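Troltitz clear food container, medium: review after two months of tomato sauce

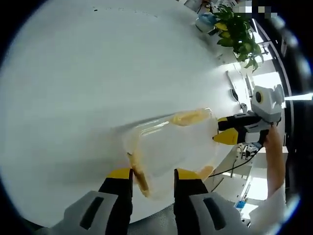
Guerra

I bought the Troltitz containers to replace a set of older tubs that had gone cloudy. The model is the plain rectangular one in clear plastic with a separate press-on lid, sold singly or in twos. I have been using a pair since May, mainly for leftover sauces, curry and dal, and this review is limited to that use. I haven't frozen anything in them.

Construction

The walls are thin but stiff. The rim is rolled outwards and forms a narrow ledge on all four sides, and the lid seats over this. Lid fit is good when the rim is clean. When it isn't, the seal suffers at that point, and a full container will weep slowly if stored on its side. The older Rakero tubs I had before used a soft gasket in the lid and did better here, although the gasket was a nuisance to dry.

Corners are rounded on the inside, but the radius is tight. A dessert spoon won't reach into them fully and a teaspoon will. Anything thick tends to stay there and in the ledge below the rim.

Residue and cleaning

Orange and yellow sauces are the hard case for any clear plastic, so most of my attention went there. Residue like the smears in the photo, on the upper rim and at the lower corners, is typical of what is left when a sauce has been tipped out and not scraped.

The flat faces give no trouble. A cold rinse followed by hot water and ordinary washing-up liquid clears them in one pass. The rim takes longer, as the sponge rides over the rolled edge and leaves a line underneath. A bottle brush deals with it. Doing the cold rinse first matters more than the choice of detergent.

I left one container unwashed overnight on purpose, with a turmeric-heavy dal in it. After washing it kept a faint yellow cast on the base, visible against a white worktop and hardly at all elsewhere. Two days on a sunny windowsill reduced this but did not remove it. The second container, always rinsed the same evening, has no cast that I can find.

In the dishwasher, top rack only, the results were mixed. The body came out clean 14 times without warping. The lid has bowed slightly at one short end and now needs a firm push to close.

Handling

Empty, the container is very light and slides about on a smooth table when wiped with one hand. There is no texture on the base. Hold it at the ends - the long sides flex a little if squeezed, and the contents rise towards the rim. With greasy fingers the grip is poor.

Stacking is acceptable. Two nest with a visible gap, and they need a slight twist to separate if put away damp.

Measurements

The container is 210 mm along the rim. Neither Troltitz nor the shop gave a depth, so check your fridge shelf if space is tight. I paid 26 for the pair with lids, which is on the high side for plain plastic with no gasket.

Verdict

Good clarity, easy flat surfaces, an awkward rim and a mediocre lid. I would buy the body again for dry goods and cold leftovers. For turmeric or tomato kept longer than a night I have gone back to glass.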